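The gripper shift
Hanna Tkachuk

Work at Nillorden used to mean the linen room. Carts, steam, sore wrists. Now for a lot of us it means a bedroom and a hand-held gripper, pinching clothes so that a machine can learn to fold them later. Same pay grade. Different job, and I don't think management has noticed how different. 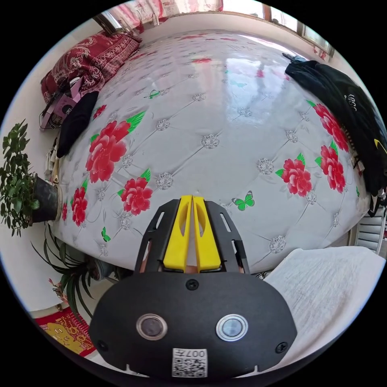 The old skill was speed. Vitalii Holovko had 20 years on the folding tables and could do a shirt while arguing about soccer. First week on the new job they told him to slow down. Open the fingers, close them, lift, put it down, again. He said it felt like learning to use a spoon. He stayed, though. Others left in November and I can't blame them.

What bothers me is who owns the knack. You spend half your life learning where a sleeve wants to bend, then you hand it over one grab at a time, and the contract from Panasiuk gives it 2 lines. Two! Nothing about what happens to us when the folding machine is good enough. There were 57 of us on the old floor. I'd like to know how many they're planning on.

And the company is gone. I mean people. Talk over the tables, somebody's radio, cake on Saturday. You don't get that with a gripper in your hand and a blanket to tidy up after.

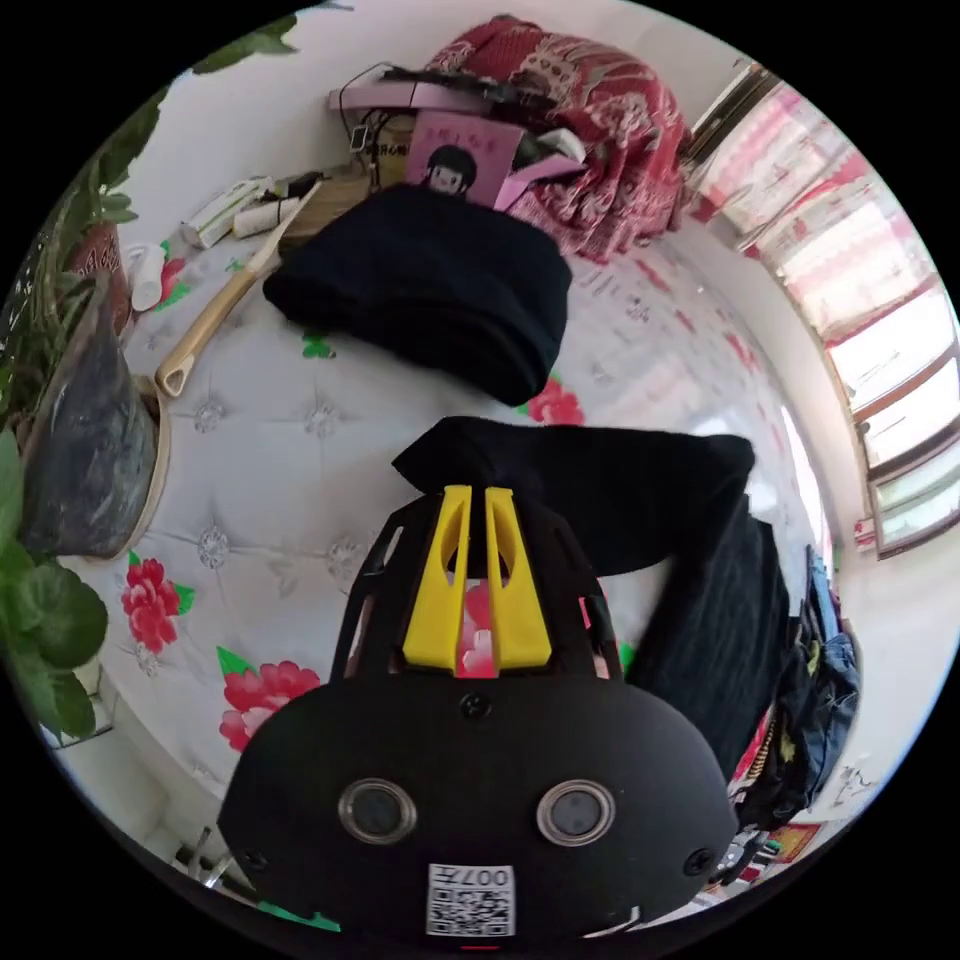 OPINION / WORK

I'm not against it. My back is better then it was, and I'll take that. Nobody should lift wet sheets till they're sixty. But if our hands are the lesson, pay us like teachers. A share for every machine sold, in writing. Training for the repair jobs, on paid time, before the new machines come and not after.

Panasiuk says talks are "ongoing" — fine. Put Vitalii in the room. He has questions and so do I.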